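Finishing notebook, Pimden workshop
September, entry begun 8.40 am
Oil and wax trials on edge-glued board, second round
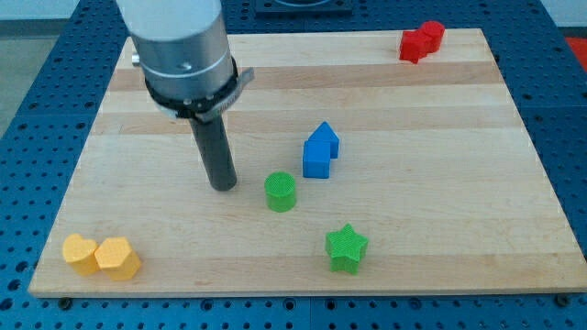
The first round left us with two open questions: whether the Susar hardwax oil needs a finer sanding than the Montes one, and whether the water pop between grits is worth the extra half day. Both matter more on pale timber, where a blotch has nowhere to hide. Board stock for this round is the same kind as the one on the blue perforated table, light-coloured strips glued up with the grain running lengthwise, and the alternating lighter and darker bands are a nuisance when judging colour. A patch of oil straddling two strips can look uneven when the film is fine. From now on compare within a strip only, and write the strip number on the back in pencil.

Preparation
All pieces sanded 120, 150, 180 along the grain. Half of each piece then wiped with a damp rag, left to dry, and knocked back by hand with worn 180. Dust off with the vacuum brush, then a dry cloth. No tack cloths this time -- the last lot left a residue near the glue lines that showed up grey under the oil.

Glue lines checked with a raking light. Two pieces had squeeze-out that the scraper missed. Scraped again and resanded locally, then over the full width so there's no dip.

Application
Montes: thin coat by white pad, wait 30 minutes, buff off. Second coat next morning.
Susar: same method, but the tin asks for 70 minutes before buffing. Tried it at 30 on one offcut and it dragged badly. Follow the tin.

Tsutomu did the Susar pieces and I did the Montes ones. That's a flaw in the trial, as he buffs harder than I do. We swap for round three.

Results so far
Water-popped halves came up a shade darker with both products. Grain raising after the first coat was plain to feel on the unpopped halves and slight on the others. Montes has the warmer colour. Susar stays closer to bare timber, which the Trostenville client will prefer for the bench tops.

Sanding one Susar offcut to 3000 before oiling was a waste of paper. It looked starved and the second coat sat on the surface. Stop at 180.

Ring marks from a wet mug: faint on both after one coat. Not repeated yet on two coats.

Stores
Montes tin is batch 991, opened for this round. Lid is bent, so decant what's left into the small bottle. Oily rags laid flat on the outside rail, then into the water bin.

To do
Second coats before smoko tomorrow.
Mug test again once cured, plus vinegar and black tea.
Ask Tsutomu Murakami for his notes on pad pressure.
Order more 180 discs.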